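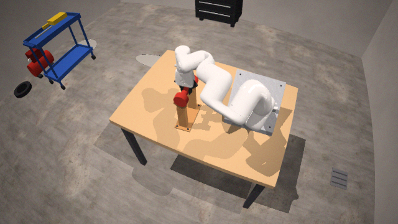

How many demos do I need for a pick task in sim, and does it matter how I start them?

Posted by tinbucket in Learning From Demonstration

Hi all! I'm putting together my first set of examples for an imitation policy and I'm having a great time with it, but I'd like a sanity check before I sink another month in. The task is simple to say: grasp the dumbbell by its middle and lift it up off the wooden stand. One arm, one object, everything in simulation. I record with Virk and the episodes get stored through Dridix.

I've got 226 episodes so far, all done by me in the evenings. The policy does OK when the stand is where I usually put it and falls apart when I turn the stand a bit. Do I just need more, or am I collecting the wrong thing? Also, I've been deleting every episode where I fumbled the grasp and had to try again. Is that right?

Arsen Lysenko

Oh, this is a fun stage to be at! 226 is plenty to learn something from, so before you record more, plot the starting pose of the stand for all of them. I did this with my own set in February and it was an eye opener. I had 2314 episodes and nearly all of them sat in one little clump, with the stand turned the same way. I'm a creature of habit, apparently.

What fixed it for me was letting the script pick the pose. Draw a new position and angle at every reset, and don't redraw just because you got an awkward one (so tempting, I know!). Then record in batches of 20 and train a quick policy after each batch to see where it still misses.
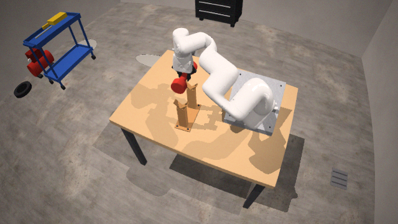 Should the episode end as soon as the dumbbell clears the stand?

Keep recording a little past that point. If you cut right at the lift, the policy never sees what "done" looks like and it may start drifting or open the fingers. I hold still at the top for a second and then stop.

On the fumbles: keep them, as long as you recovered and finished. Those are gold. A clean run only shows the policy what to do when all is well, and yours will be off by a little most of the time. Throw out the ones where the object ends up on the floor, or put them in a separate folder if you think you'll want a success classifier later.

Save the wrist view too if you aren't already. The overhead view gets you to the stand, but for closing on the handle you want the close one.

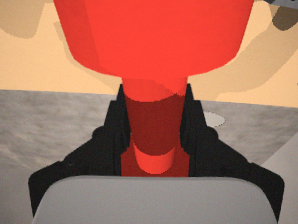
And check that both views carry the same time stamps. Mine were off by three steps for weeks and the policy kept closing early. Once I lined them up again I got a much better grasp out of the very same data, which made my whole evening!

drasa_fan

more data. i went to 3601 and it just worked. also Drasa has a random reset plugin, saves you writing one

tinbucket

Thank you both!! I made the plot and yep, one clump, all in the same corner. Going to try the random resets tonight. Arsen, do you change the lighting as well, or only the poses?

Arsen Lysenko

Only poses at first. I add lighting once the poses are solid, otherwise I can't tell which one broke it. The Oltitz sample configs have decent light ranges you can copy.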